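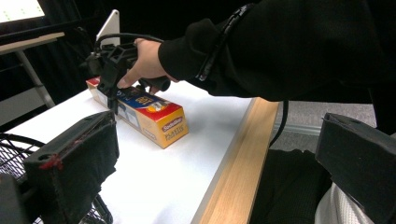 Figure 4-1. Right gripper at the carton, one jaw against its side.

Frei Hand Teaching Kit, Set-up and User Guide
Section 4: Teaching a pick-and-place task with two hand-held grippers
By the documentation desk, Stilusberg
February 13, 2026
2 comments | 15 shares

4.1 What this section covers

In this section you teach one simple task. A carton of plastic food wrap is picked up from a table and placed in a wire basket. You do the task yourself with the hand-held grippers, and Frei records how the grippers move and what their cameras see. Later the robot learns from these recordings.

Please finish Section 3 (calibration) before you begin. If the calibration is older than one working day, do it again. The software called Cusby must already be running on the recording computer. For control of the robot from a distance, see Section 6. The steps are different there and should not be mixed with these.

In this guide, one "take" means one complete recording from the press of Start to the press of Stop. A "set" means all takes made with the same objects on the same table.

4.2 Preparing the table

1. Choose a table that does not move when you lean on it. A plain, light top is best. If your table has a strong pattern, lay a plain board on it and check that the board cannot slide.

2. Remove all things that do not belong to the task. Cups, tools and papers which appear in some takes but not in others will make the training slower.

3. Place the basket on the left half of the work area with the open side up. The wires of the basket must not touch the left gripper when it is in its rest position.

4. Place the carton on the right half, lying flat. It should not stand on its end at the start of the take.

5. Sit or stand so that you can reach both halves without bending forward very much. If your head comes over the table, the head camera loses the far side of the work area.

Note: The basket does not need to be in exactly the same place for each take. Small changes are good. Move it a little between the takes, and turn it also sometimes. What must stay the same is the kind of task and the order of the movements.

Note: A carton with a shiny print can give a bright spot in the gripper camera. Turn the lamp to the side until the spot becomes weak. Do not put tape over the print, because the robot will later see the carton without the tape.

4.3 Putting on the grippers

1. Connect the cable of each gripper before you take it in the hand. The left gripper goes to port L and the right gripper to port R. Cusby shows a message when they are exchanged, but only after the first take.

2. Lead each cable along the sleeve and fix it in several places. Leave a loose curve at the wrist. When the cable is too tight, your hand will turn in an unnatural way and the robot will copy this.

3. Hold the handle with a relaxed hand.

4. Open and close the jaws slowly five times. On the screen, the jaw bar must move from one end to the other without jumping.

5. Look at the padding of the jaws. Some wear is normal and does not disturb the recording. Replace the padding when you feel that objects slip, or when a piece of it hangs in front of the camera and hides the object. Spare padding is ordered from Tratonthorpe with the form in Appendix C.

CAUTION: Keep your fingers away from the space between the jaws. The jaws are moved by your own hand and have no motor, but the skin can still be pinched.

CAUTION: Let no cable hang where a foot or a chair can catch it. A pull on the cable during a take can throw the gripper out of your hand.

4.4 Checking the views

Each gripper has its own camera, and there is one more camera at the head. Check all views before the first take of a set. Open the page Views in Cusby and go through the following steps.

1. Hold the left gripper over the table with the jaws open. Both fingers of the gripper must be visible in its view, with the work area between them. If only one finger is visible, the camera has turned in its mount. Loosen the screw, correct it and tighten it again.

2. Bring the gripper near to the basket and to the carton until you can see a part of both. The mesh should be sharp enough to count the wires, and the large print on the carton should be easy to read. Part of the text may be hidden by a gripper finger. That is acceptable.
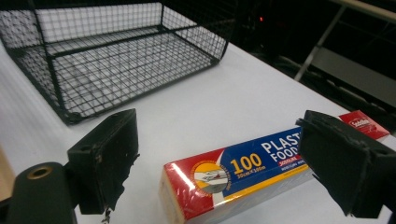
3. Repeat the same check with the right gripper.

4. Look straight at the middle of the table and open the head view. The whole basket and the whole carton must be inside. The grippers may leave the head view at the lower edge when your hands are at rest.

5. Press Save Views. Cusby keeps one still from each camera, so you can compare it with the next set.

Note: A dark room behind the table is no problem. It is more important that the light on the table stays the same. Close the curtain if daylight reaches the work area. In November we changed the default exposure from automatic to fixed, and older projects must be changed by hand under Project, Camera, Exposure.

4.5 Recording a take

1. Bring both hands to the rest position. The right gripper is on your right side, the left gripper near the edge of the table, jaws open.

2. Press Start with the foot switch and wait for the tone. Stay still for 2 seconds.

3. Move the right gripper to the carton. Come from above and go down slowly. Keep the jaws open wide enough that they pass the carton on both sides.

4. Close the jaws until the carton is held firmly. Stop for a short moment. This small stop helps the software to find the point where the grip begins.

5. Lift the carton. It may tilt while you lift. Hold it near one end if you want to put it in the basket with the other end first, or near the middle if you want to lay it down flat. Use only one of these ways in the same set.

6. Carry the carton over the rim of the basket. The lowest part of the carton must be clearly above the wire before you move sideways.

7. Lower the carton until it touches the bottom of the basket, and open the jaws. Do not let it fall from above.

8. If the basket moves when the carton touches it, hold the rim with the left gripper. When you do this in one take, do it in all takes of the set.

9. Return both hands to the rest position, wait for 2 seconds and press Stop.

10. Take the carton out and place it again for the next take. Do this only when the recording lamp in Cusby is gray.

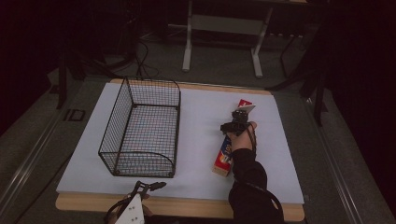 Figure 4-2. Carton held near one end, seen in the head view. Basket on the left half.

Work at the speed of a person who is not in a hurry. Very slow takes are not better. If you make a small mistake, for example you miss the carton on the first try, correct it and continue. Such takes are useful and you should mark them with the label "recovered". If the carton falls on the floor, press Stop and delete the take.

4.6 How many takes

For this task we recommend 80 takes. Make a pause after every 15 takes, put down both grippers and rest the hands. A tired hand begins to shake, and you will see this in the jaw bar before you feel it.

After the pause, hold the grippers again in the same way as before and repeat step 4 of 4.3. A new calibration is not needed if the grippers did not fall and the cables stayed connected.

4.7 If something is wrong

The take is red in the list.
One of the cameras lost frames. Check the cable on the side that is named in the message. Delete the take, it cannot be repaired.

The jaw bar stays at one end.
The jaw sensor is not connected or the plug is not fully inside. Push the plug until it clicks, then do step 4 of 4.3.

The carton turns in the jaws when you lift it.
The grip is too far from the middle or the padding is too smooth. A slow turn is allowed. If the carton turns fast and hits the basket, choose another place for the grip.

The head view shows only your arm.
You are too near to the table. Move the chair back by one hand width and save the views again.

Export is gray and cannot be pressed.
At least one take has no label. Sort the list by label and look at the top rows.

4.8 Closing the set

1. Press Close Set and type a name. Use only letters, numbers and the short line. Spaces in the name are removed by Cusby.

2. Wait until the copy is complete before you pull out the gripper cables.

3. Clean the jaws with a dry cloth. Do not use alcohol on the padding.

4. Hang the grippers on the holder with the jaws closed and the cables down.

Continue with Section 5, Checking the takes before training.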